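Tillden Contact Search Toolkit, review
March 15, 2022

Blade fuses cost pennies and are sold in gas stations, so naturally it takes a graduate degree to get a robot to handle one. The Tillden toolkit is the released code behind a paper on learning small insertion and extraction jobs from demonstrations, with a "contact search" step bolted on for the last bit of travel. I have been running it for most of the winter on a Derkau arm with slim parallel jaws. I paid for nothing and was paid nothing, and by the end of December I felt this was a fair price in both directions.

The idea is simple enough. You guide the arm through the job by hand, the policy learns from the wrist camera and joint readings, and when the jaws get close to the part the learned policy hands over to a small search routine that wiggles until the forces look right. The paper calls this "compliant local refinement." I have done the same thing with a house key at night and never got a citation for it.

Setup took me 11 hours. The install guide promises an afternoon, and I suppose it doesn't say whose. Most of that went to camera calibration, which fails silently if your lens settings file has a blank line at the end. The Ladefoged driver that ships with it is fine once you find the flag that turns off its own smoothing. Leave the smoothing on and the search routine argues with it like two people trying to fold one bedsheet.

My test was pulling and replacing fuses in a black automotive fuse box fixed upright to a wall. Fuses are a mean little target. They sit close together, and once the fingers are around one of them the camera can see very little of it.

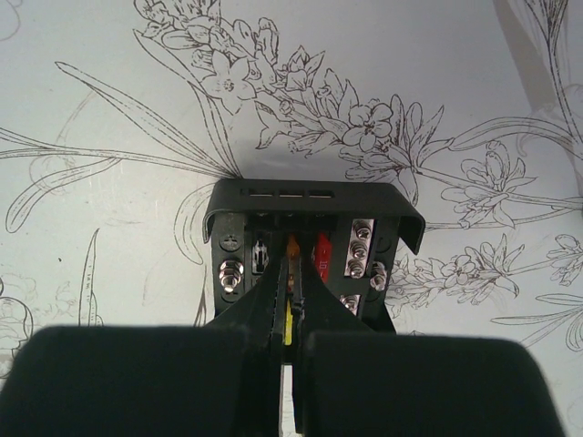 Wrist camera view, jaws on the yellow fuse, with the orange one just up the column and the red 10 to its right.

With 70 demonstrations, extraction was good. It picked the right fuse nearly every time and I stopped hovering over the stop button, then started again, then stopped. Insertion is where the paper and I part ways. The authors report that the search step rescues most bad approaches. On my bench it rescued the ones that were slightly off and made the others worse with great confidence. If a blade lands on the plastic between two slots, the routine reads the steady push as success and lets go. The fuse then falls on the floor, and the log says "complete."

I ran the same job with Vadell, the older method everyone compares against, and it was slower and dumber and dropped fewer fuses. It needs a hand-measured position for each slot, and I would still choose it for a box that never moves. Shift the box sideways a little, though, and Vadell is finished, while Tillden shrugs and carries on. That part of the paper holds up, and it's the part I care about.

A few smaller notes. The force threshold is set for metal pegs and needs to come way down for plastic. Training runs overnight on one ordinary graphics card. The plots are handsome. Error messages come in two kinds, none and "shape mismatch." Color matters more than I'd like: a policy trained only on yellow fuses got shy around the orange ones until I added 9 more demonstrations with mixed colors.

Score: 7 out of 10, and I'd go higher if the release checked that a part was still in the slot after the jaws opened. There's an open request for it on the project page. I added a thumbs up.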